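Organised Crime and the Courts
Handout 4: Conspiracy and the cooperating witness

Key terms: agreement, overt act, withdrawal, plea.

A conspiracy charge requires proof of an agreement. The planned offence need not be completed. Read Langat, chapter 19, before the seminar.
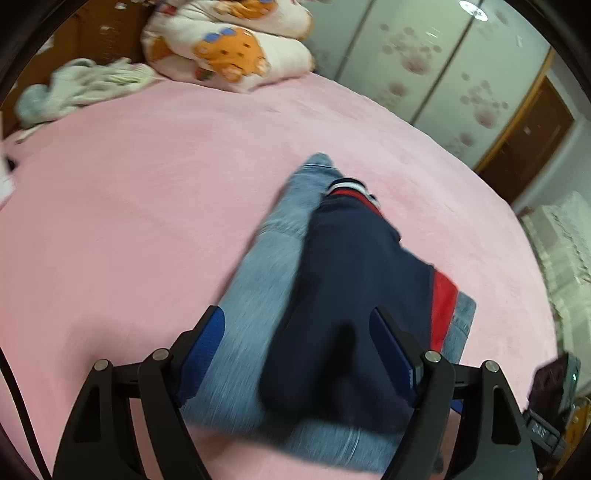
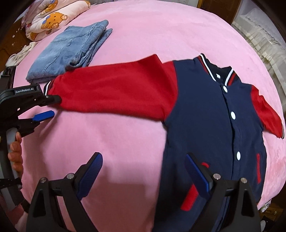

Clothing on a pink bed

A cooperating witness usually pleads guilty first and is sentenced after giving evidence. Essay: 750 words on corroboration, to Dennis Kirui by November.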